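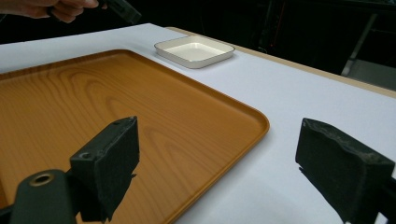 *Serving tray, orange wood-grain pattern, gloss finish.*

# Formont Reteden copy stand

The Reteden is a floor-standing or bench-mounted copy stand for people who photograph flat or low objects in quantity: picture libraries, archives, catalogue studios and stock contributors who shoot from overhead. It holds a camera square to the baseboard and keeps it there while you work through a batch.

It replaces the older bench model, which we stopped making when the supply of column castings ran out. Accessories for the bench model fit the Reteden, apart from the lamp arms.

## Column and carriage

The column is 100 cm tall and carries a printed scale on the left side, readable from the working position. The carriage runs on a rack and is moved with a crank. A counterweight inside the column takes most of the load, so the crank turns easily with a heavy camera fitted. There is a friction control next to the crank and a separate lock behind it. Use the lock for exposures. The friction control alone will hold the camera but it can creep over a long session.

The camera arm slides in and out so that the lens can be centred on large originals. It takes a standard quick-release plate or a plain tripod screw, and both are in the box. The arm can be turned to face backwards for shooting on to the floor. If you do this, bolt the stand down first.

## Baseboard

The board is matt grey with a centre mark and a grid in light lines. The grid is only for positioning and should be covered with background paper if it will show in the finished picture. Edge clips for paper are supplied.

The surface can be wiped with a damp cloth. Please don't use solvent cleaners, which lift the grid.

Four levelling feet are fitted under the board. Adjust these before squaring the camera, and check again if the stand is moved.

## Lighting

The stand is sold with or without lamps. The lamp kit is a pair of LED panels on jointed arms, one each side, with a single dimmer for both. Most customers copying prints set the panels low and wide to keep reflections out of the lens. For varnished, laminated or glossy items you will probably want the polarising sheets as well - they clip over the panels and need a matching filter on the lens.

The panels have no fan and make no noise. They don't change colour as they are dimmed by any amount that has mattered in our own work, but we suggest a grey card at the start of each batch all the same.

## Specification

| | |
|---|---|
| Column height | 100 cm |
| Weight without lamps | 22 kg |
| Camera fitting | Quick-release plate or tripod screw |
| Levelling feet | 4 |
| Column finish | Black |
| Board finish | Matt grey with grid |
| Lamps | Optional, LED, dimmable |

## In the box

- Column with carriage and counterweight fitted
- Camera arm
- Baseboard with feet
- Quick-release plate
- Paper clips for the board
- Hex keys and bench bolts
- Squaring mirror
- Printed instructions

The lamp kit comes in its own carton and may arrive separately.

## Setting up

Two people are needed to lift the column on to the board. Leave the transit pin in the carriage until the column is bolted and upright. The counterweight is free once the pin is out, and the carriage will rise quickly if there is no camera on the arm. Keep the pin, as you will need it again if the stand is ever moved by van.

To square the camera, lay the mirror on the centre mark and focus on the reflection of the lens. Adjust the two screws on the arm until the reflection is in the middle of the viewfinder. Page 21 of the instructions has a diagram.

## Questions we are asked

**Will it take a medium format camera?**
Yes, with any normal copying lens. Very long lenses put the weight too far from the arm, and for those we would ask you to ring first.

**Can I shoot tethered?**
Yes. Cable clips run down the back of the column. Cables are not supplied.

**Is there a taller column?**
Not at present. A riser block is made for us by MacLeod and goes between the board and the column. It is listed under accessories.

**Can I use my own board?**
Yes, if it is thick enough for the bench bolts. The drilling template is at the back of the instructions.

## Delivery and spares

Stands are built to order at our Modcombe workshop and sent on a pallet. Delivery is to the ground floor. Collection is welcome if you let us know beforehand - bring a vehicle that will take the column lying flat.

The workshop closes for stocktaking in June and no stands go out during that time. Small spares are still posted.

Racks, crank handles, feet and lamp arms are kept as spares. For anything else, or to have an older stand serviced, ask for Rimantas Paju in the workshop and have the serial number ready. It is stamped on the underside of the carriage.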